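Visit report: workstation refurbishing at Bristlow, 27th November
Board bench, second stop on the open day tour
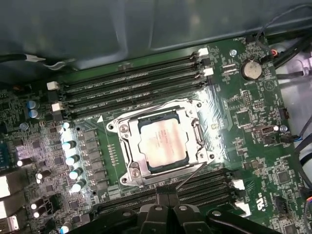

Yuk-lan Chou asked whether the processor is ever taken out before a machine is sold on, and was told that it depends on the intake sheet. A workstation that passes its first test keeps its processor in place. One that reports a memory fault on one bank has the socket opened, as a bad contact there can look the same as a bad module.

Bristlow takes in used workstations from offices and design firms and resells them with a one-year warranty. The building is a former print shop on Lau Street. Intake is at the loading door, the board benches run down the middle, and the test racks stand against the back wall. The guide gave a figure of 2345 machines handled since April.

The board in the chassis at our stop was green, with one large socket and black memory slots on both sides of it. The loading frame over the processor is held by four screws. Bench practice is to loosen these in a diagonal order, a little at a time, and to tighten them in the same way. The driver is set to a fixed torque and checked each morning. The retention lever is worked only by hand.

Memory is handled next. Modules come out one bank at a time and go into a tray with numbered positions, so that each can be returned to its own slot. The white latches are opened fully before a module is lifted. According to the guide, broken latches are the most common damage found at intake, ahead of bent fan brackets. A board with a broken latch is not scrapped, but it is sold in a lower grade.

The coin cell is replaced in every machine, whatever it measures. Old cells go into a sealed bin at the end of the bench. Clock and firmware settings are then loaded from a profile kept in Mitik, the shop's tracking software.

Testing takes 17 hours per machine. The first part is a memory pass over all slots, followed by a processor load with the side panel closed. Temperatures are logged to the same record. Hertta Heiskanen asked for the failure rate after sale, but the guide did not have it at hand and offered to send it.

Thermal paste is bought in bulk from Stumex. The amount applied is weighed on every tenth unit.

The next stop was the paint booth for side panels, closed on the day for a filter change. Tours are limited to 100 visitors per open day, and closed shoes are required past the loading door.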